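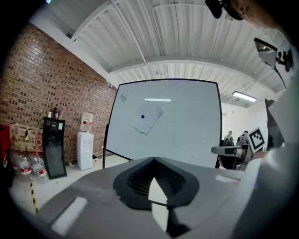 Wrist camera view during the whiteboard task, attached to the original report.

Ticket: Handheld gripper trajectories rejected at the mapping stage
Project: Drutgate demonstration study
Component: Leckie (visual-inertial mapping and pose recovery)
Reported by: Isla Dalgleish
Assigned to: Beathag Cairns
Opened: January 20, 2022
Priority: High
Status: Resolved, documentation pending

Summary of issue
Demonstrations of the whiteboard task fail pose recovery at a much higher rate than those of the other tasks in the study. The failure occurs when Leckie attempts to place a demonstration in the map built for the room. Affected files end with the message "relocalization lost, trajectory discarded." No fault is reported by the gripper hardware.

Expected behavior
Each demonstration is placed in the shared map, and a continuous gripper path is written to the training set.

Observed behavior
Of the 2,491 demonstrations submitted to date, the whiteboard task accounts for most of the rejections. In the latest batch, 53 whiteboard demonstrations were discarded. Tracking is normal on the approach and is lost when the gripper comes close to the board.

Entry 1, Isla Dalgleish
The batch was run again with the same settings and the same map. The same 53 files were discarded. The fault is therefore repeatable and does not depend on machine load. Please advise whether the demonstrations need to be collected again.

Entry 2, Beathag Cairns
Please do not collect again at this stage. I reviewed the attached view. The brick wall on the left should supply a large number of stable features. The whiteboard supplies very few: the sheet of paper, the blue magnet, and some faint marks near the top left. There is also a reflection of a ceiling light across the upper middle of the board. A reflection shifts as the camera moves, and Leckie may be treating its edges as fixed points. I will export the feature tracks to confirm this.

Entry 3, Beathag Cairns
Feature tracks exported for 12 of the discarded files. In all 12, points on the reflection were accepted as fixed during the final approach. As the board fills more of the view, these points make up a growing share of the total, and the solution drifts until the consistency check fails. The check is working as designed. The threshold should not be loosened, as this would admit incorrect paths into the training set.

Entry 4, Senga Rankin
Question from the policy training group. Can the mirror region be ruled out as a cause? The small mirror at the upper right of the view is masked before training, but it is not clear to us that the same mask is applied before mapping.

Entry 5, Beathag Cairns
The mask file used by Leckie was checked. It covers the gripper body and the white housing on the right, but it stops short of the mirror. Points inside the mirror were being tracked. This is a second and smaller source of error. It affects every task, although the other tasks have enough background detail to absorb it.

Entry 6, Elspeth Dunbar
Two changes approved for trial on a separate branch:
1. Extend the mapping mask to match the training mask, including the mirror.
2. Reject saturated regions before feature selection, using the brightness limit already defined in the Brolach configuration.
The existing map is to be rebuilt with both changes in place. Results obtained with the old map are not to be mixed with new results in any table.

Entry 7, Isla Dalgleish
Map rebuilt and the batch processed again. With the mask change alone, most of the 53 files were still discarded. With both changes, all but 2 were recovered. Recovered paths were compared with the fiducial marker measurements wherever the marker was visible, and no jumps were found.

Entry 8, Beathag Cairns
The remaining 2 files contain fast rotation close to the board and show heavy motion blur. They should stay excluded. No further change to Leckie is proposed.

Resolution
Both changes merged. All whiteboard demonstrations will be processed again before the next training run. The exclusion rate for each task will be reported in the methods section, with the reason for exclusion stated.

Open items
Update the mask instructions in the Drutgate collection guide (Dalgleish).
Confirm that the Brolach brightness limit suits the darker rooms (Rankin).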